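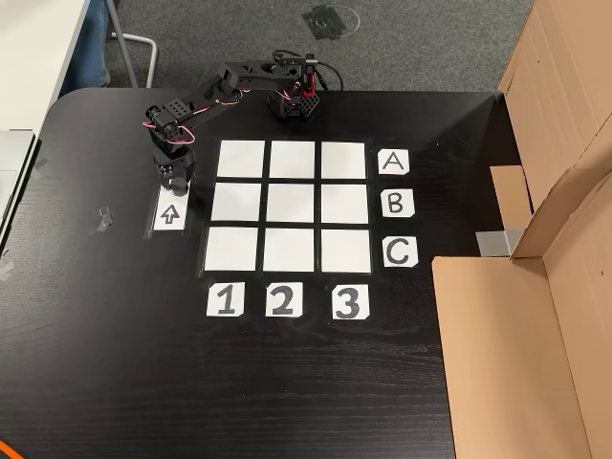 By Faith Mussa | 2024-12-24
Filed under: Maps & Wayfinding

The street directory in the glovebox of most Australian cars up to the turn of the century used an addressing scheme that needed no instruction. A reader looked up a street name, noted a page number, a letter and a numeral, and searched one square. The index did not say where in the square the street was. It only reduced the area to be searched to a size the eye could handle.

That reduction is the whole purpose of an alphanumeric grid, and the design decisions behind it are fairly narrow. The compiler chooses a cell size, a labelling order and an origin. Each has consequences that show up later, usually when the map is revised.

Cell size comes first. On a printed sheet, a cell much smaller than a thumbnail produces a long index and a map crowded with ruled lines. A cell much larger than a matchbox leaves the reader hunting through too many names. The Garba regional directory, a spiral-bound book covering farm districts and small towns, used one cell size for every page in its first edition. In the town centres this put dozens of laneways and courts in a single square, while in the grazing country a square might contain one road and a dam. The second edition kept the ruled cell the same size on paper and changed the scale of the town pages, so that the index entries kept their form.

Labelling order is mostly convention. Letters along one axis and numerals along the other is the common arrangement, and it has a practical advantage over two sets of numerals: the two halves of the reference can't be swapped by accident. C2 read backwards is still plainly C2. A reference of 3-2 can be read as 2-3, and over a poor telephone line it often is. The letters I and O are generally left out where numerals are also in use, as they resemble one and zero in many typefaces.

Letters spoken aloud bring a separate problem. B, C, D, E, G, P, T and V all end in the same vowel. Directories intended for dispatch work sometimes drop a few of these, at the cost of a sequence that looks broken to anyone reading it on the page. The Dirside council maps, drawn for road maintenance crews, kept the full sequence and asked staff to use the spelling alphabet over the radio. Compliance was uneven. The later sheets print the spelling words in small type beside each row letter, which takes up margin but has cut down on repeat calls.

The origin is the decision most often regretted. A sheet lettered from its top edge works well until the mapped area grows to the north, at which point there is no letter before A. The usual remedies are double letters, a new sheet or a complete relabelling. Bovano, a showground and market site that printed its first visitor map with row A on the northern fence, took the third course after buying the adjoining paddock. Every stallholder's permit carried a grid reference, and 300 permits had to be reissued.

National mapping avoids the difficulty by placing a false origin well to the south and west of the area covered, so that all eastings and northings are positive. It also nests its squares: 1,000 metres on a side at one level, divided into tenths at the next. A longer reference gives a smaller square, and the shorter one remains correct. Letter-and-number schemes rarely nest well, although the Prarnimance trail network manages it by dividing each lettered square into nine and numbering those left to right from the top. Walkers quote the full reference to report a fallen tree and the short one to say which valley they are in.

Satellite positioning has taken over most of the work once done by the index page, but lettered squares persist on campus plans, cemetery registers and the evacuation diagrams fixed beside lifts. These are places where two people need to agree on a location quickly, often with one of them holding a sheet of paper. Revision practice for such sheets remains poor. Many carry no edition number, and a reference taken from an old copy will be looked up on a new one without either party noticing. Printing the edition beside the scale bar would fix this in most cases.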